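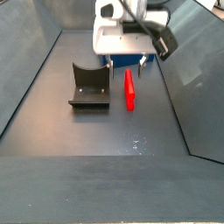 Saturday, after the party

Home at 11:40 with a car full of massage candles and a headache that smells of fig.

Itzel Ponce's hen night had been in the book since February and I'd let myself get optimistic about it. Fourteen women, a rented room over the tile store in Gisitz, a bride who had told me on the phone she wanted "the full table." I gave her the full table. I ironed the black cloth. I laid the Lerkevetti vibrators out by size, then changed my mind and did them by color, so that the shy ones could pretend they were looking at paint.

The bride's grandmother sat in the front. I have done this for six years and I still drop my voice for grandmothers. She asked me to speak up. Then she asked if the Dulla had a warranty, how long it held a charge, and whether the button was easy on arthritis, and wrote my answers on the back of her place card. She bought it, with the spare charger, and paid in cash. Everyone under thirty bought lip balm.

I did the game with the blindfold and the feather. It went the way it always goes, with one person laughing so hard she had to leave and the maid of honor checking what time the taxis were coming.

The points: I needed 1000 by the end of April to keep my discount. Before tonight I had been telling people I was nearly there, a generous reading of the facts. After tonight I stood at 714. Then, while I was loading the car, one of the cousins came down the stairs and asked to swap her silk blindfold for the plain one, so now it's 713. I wrote it on my hand so I couldn't round it up on the way home.

Damián Manríquez called while I was on the ring road. He runs the region and likes to "check in on the energy." I told him the energy had bought 2 tubes of the strawberry and asked for a bag. He thinks I should do more with couples. I said couples never look at the table, they look at each other to see who's looking at the table. He said that was good and could he use it in the newsletter. No.

He also wants me to try the Robles bath oils on the fall list. I had a sample in the tub on Thursday and slid the whole length of it like a seal, so I'll want to think about how to put that on the card.

Must wash the cloth. Candle wax on it, and a good deal of prosecco. Must call the grandmother on Monday too, as she wants to know if I do a Tuesday group. There are nine of them and they usually play bridge.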